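The Orange Cup

by Marisa Ferri

My aunt by marriage, Annunziata Cirillo, keeps her cups in the order she was given them, which drives her daughter Morena up the wall, and I have come to think there is a whole family history in that cupboard if you have the patience (and the coffee) to sit through it. The orange ones live on the bottom shelf, where small hands can get at them.

I have always had a soft spot for an orange cup. It cheers up a gray morning, it shows up at the bottom of a deep sink, and guests never walk off with it by mistake – well, hardly ever.

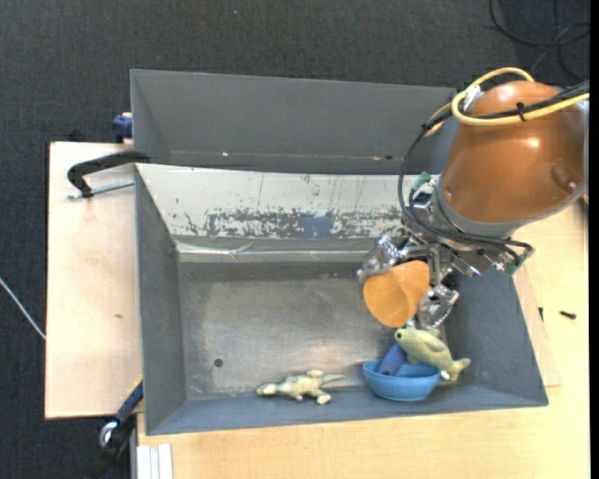
4 min read | 883 words in the print edition

Put something that bright against metal and it sings. An old bin with scuffs on its floor and chipped paint along one panel makes a better backdrop than any tablecloth I own, and I own 37, so I speak with some feeling.

Gualtiero Sorrentino, who sold kitchenware at Tavusham for years, used to tell customers to buy the color they would miss if it broke. My husband Ettore bought beige. We still have every piece of it, of course, and I still reach past the lot of it each November, when the evenings draw in and I want my tea in something warm.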